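The Last Run

Hanna Tkachenko came to the institute before seven, when the corridor lights were still half off. The model had been running all night. On the screen there was one number that she did not like.

She made tea and looked at it again. In the simulation, 442 patients had lost a foot to diabetes before the age of seventy. Yesterday it was 200. She had changed only one small thing, the speed at which blood sugar climbs again after the first good year. The old model kept it low for ever. Everybody used it that way, and with it the new tablet looked very cheap.

"You are early," said Myroslav Melnychuk from the door. He had his coat on and a bag of rolls in his hand.

"I changed the drift."

He put down the bag. Myroslav had written the first version of the model thirteen years ago, and he still spoke of it as people speak of a summer house which they have built themselves.

"Why did you change it?"

"Because my mother has been on the tablets for six years," Hanna said. "I write down her results. They do not stay low."

"Your mother is one patient."

"I know that. So I read the follow-up from the Horobets clinic. It is the same there."

He sat down beside her and read the lines of code slowly, with his lips moving a little. The heating knocked in the wall. Outside it was March and the snow on the car park had become grey.

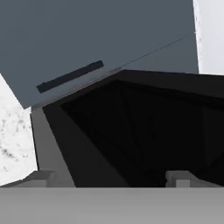 Slate and navy, a computer rendering.

"Mornix will not be happy," he said at last. "The report is for them, and they wait for it on Saturday."

"Will you be happy?"

He did not answer this. He took a roll, broke it in two and gave her the bigger part. Then he asked her to show him the table for the kidneys, and after it the one for the eyes. In both of them the cost of one healthy year had gone up. For the kidneys it had nearly doubled.

At nine Ustyna Yurchenko came in with her wet umbrella and asked if the report could go to the printer. She was new and she liked things to be finished.

"Not yet," said Myroslav. "We have two sets of results. We must put both inside."

"Both? Which one is the true one?"

Hanna thought of the kitchen at home, the small notebook beside the bread box, and her mother's finger held out over the table each morning, very patient, as if somebody was going to put a ring on it.

"Write that we do not know how long the effect lasts," she said. "Write it on the first page, please."

Ustyna went to find a pen. Myroslav took off his coat, finally, and hung it on the back of the chair. He moved the keyboard towards him and started the run again from the beginning.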